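Plakent Baby Carrier Review: 11 Weeks In, Mostly With A Screaming Person Attached

January 18, 2022
by Imani Mfinanga

Typing this with one thumb during a nap so forgive the state of it. A few of you asked which carrier we ended up with after I complained about the last one. It's the Plakent soft structured one, the buckle kind, in the gray. Paid for it myself. No discount code, sorry.

Quick background. Second baby, big baby. First time round we had the Lirkent wrap, a mile of stretchy fabric, loved it for the newborn bit and then hated it by spring. This time I wanted buckles. Wanted something my husband would put on without a video.

So. Fit first.

Waist belt is wide and stiff. Felt like a weightlifting belt the first day, bit sore on the hip bones, then it softened up and I stopped noticing. Sits high if you do it right. I was doing it wrong for the whole first week, too low, baby hanging down by my belly button and my back killing me. Pendo Kashindye at the Mushi baby group took one look and hoisted it up about a hand's width and wow. Different carrier. If yours hurts, move the belt up before you send it back.

Straps can go crossed or straight like a backpack. Crossed is comfier for me. Straight needs a little clip done up behind your neck, which I can reach on a good day. My husband can't reach it at all, he crosses.

The adjusting is good. Pull forward to tighten, lift the buckle to loosen. We swap between the two of us all day and it takes maybe a minute. With the Lirkent it was faster to just start over with a different baby.

Baby comfort. She's 11 weeks now and we've used it since she was tiny, there's a snap-in panel that narrows the seat so the legs don't get pulled too wide. Knees up higher than the bottom, that's what you want, the M shape. Face visible, nose clear, chin off the chest, close enough to kiss the top of the head. You know all this but I'm putting it in becuase I forgot half of it between kids and had to look it up again. Check the weight minimum on your label too. If your baby came early ask your pediatrician before using any carrier, this one or another one.

She falls asleep in it in under ten minutes most days. Not every day. Tuesday-type days she arches and yells at the strap.

Heat. It runs warm. We're in January and I'm fine with that but I can tell July's going to be a problem. There's a mesh version, costs more. One layer less on baby than you think, feel the back of the neck.

What I've done in it so far: dishes, school pickup, folding, a whole grocery shop, stood in line at the pharmacy bouncing like an idiot. What I haven't done in it is cook anything hot, because hot pans, and I don't drink coffee over her head either. Not great for bending. You have to squat with your knees and hold her head, so anything on the floor stays on the floor. Toddler has figured this out.

Also no exercise in it past a walk. I'm back at my postpartum class at the Illell gym and she goes to the corner in her bouncer where I can see her. Ezekiel Szabo runs that class and he's very good with the moms, lets you stop and feed whenever, nobody cares. It's light stuff for now, breathing, bridges, the big ball if you're further along than me. We all wipe down after.

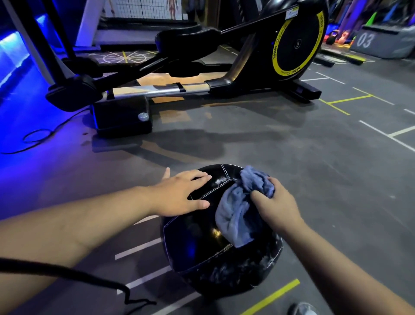
End of class wipe-down, medicine ball and a towel.

Anyway I walk there and back with her in the Plakent, 2 miles total, and that's my real test. Old wrap would've been sagging around my knees by the halfway point. This one stays put. Shoulders fine. Lower back fine on the way there and so-so on the way home, but that's probably me.

Washing. Machine, cold, in a bag, hang dry. It took forever to dry, like a day and a half over the shower rod, the waist belt foam holds onto everything. Wash it at a weekend when your partner's home to hold the baby. The drool pads come off seperately and those dry overnight. Get a second set. She chews the strap already and she has no teeth.

Color hasn't faded. One thread coming loose by the left leg opening, I've sent them an email, will update if they answer.

Things I don't like

The hood. It's in a tiny zip pocket and you need two hands to get it out, at which point you don't have a hand for the baby. The elastic loops are too small for the snaps or the snaps too big for the loops. I use a hat.

No pocket on the belt! Where do the keys go. Lai-ching Tu from group sewed one onto hers, I'm not going to sew anything.

The buckle at the side is LOUD. One big click. Has woken her up every time I've tried to transfer her to the crib. Put your hand around it and lean, sort of muffles it.

Instruction booklet is all drawings and the drawings are bad. Watch somebody do it.

Storage, it doesn't fold into anything. Big gray lump on the hook by the door.

Things I do

Two parents, two very different sizes, one carrier. Bujar Todorova next door is well over six feet and he borrowed it for his nephew, belt still fit with strap to spare. It also goes pretty short on me and I'm short.

The head support rolls down when they're older and want to look at stuff. Not there yet.

Goes to the back too, once they're sitting and steady. With my first we were doing back carries by March of the next year and it saved my life, so counting on that.

Compared to the Lirkent wrap: wrap is softer, nicer for the first few weeks, nicer for skin to skin, cheaper. Plakent is better for everything after. If you can only get one and your baby's on the bigger side get the buckles. If you've got a little one and you're mostly home on the couch, wrap. Buy the wrap used, there's always one going in the Mushi group. For used buckle carriers check every strap and buckle, and look up the model for recalls before you hand over money.

Would I buy again? Yes, I'd get the mesh though.

Score: 4 out of 5. Loses one for the hood and the pocket, and the click.

She's up. Will answer comments tonight if she lets me. Somebody asked about car seat covers last time, I haven't forgotten, that's next.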